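Workshop notebook

July 28, 2024

Print this entry | E-mail this entry

Picked the Lindemann loom frame back up this morning after leaving it under tension overnight. The back beam still creeps. With the pawl on the third tooth the warp is fine for a few inches of weaving, then goes slack on the left side only. Swapped the pawl spring for the stiffer one from the Vunau kit and marked the beam with pencil so I can see if it moves.

Sample 4 is off the loom. Linen warp, wool weft, 20 ends per inch. Too close. The wool could not pack down between the ends and the cloth came off stiff as a mat. Veikko thinks it will loosen with washing. I cut it in half and washed one piece by hand in lukewarm water with plain soap. It is drying flat on the rack by the window. Please don't iron it, I want to measure the shrinkage first.

Wound 600 yards of the gray Tukness two-ply onto cones. One skein had a knot every few yards near the end and I set it aside with a tag. If anyone is writing to Clekix about the late heddles, mention the knots to them too, they sold us that lot.

Dye notes. Alder bark bath, second use, gave a pale tan on the alum-mordanted skeins and next to nothing on the plain ones. I kept the bath. Tyyne Hyvönen wants it for her cotton strips in August, and the bucket has her name on the lid. Iron dip took the tan to a brownish gray in 2 minutes. Longer than that and the wool felt harsh.

Reed hooks: we are down to two. Check your apron pockets.

To do next: thread sample 5 at a wider sett, same linen. Straight draw, no borders. Leave the floating selvedges off this time so we can tell if they were what pulled the edges in on 4.
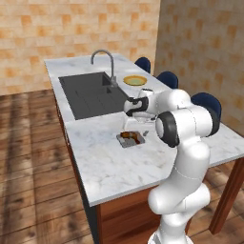 Veikko Honkanen has the warping board until he finishes his blanket, so sample 5 goes on the mill. Tie the cross in both places before taking it off.

Recent entries
Sample 3: washed and measured
Alder bark, first bath
Oiling the treadle pivots
Cone winder belt replaced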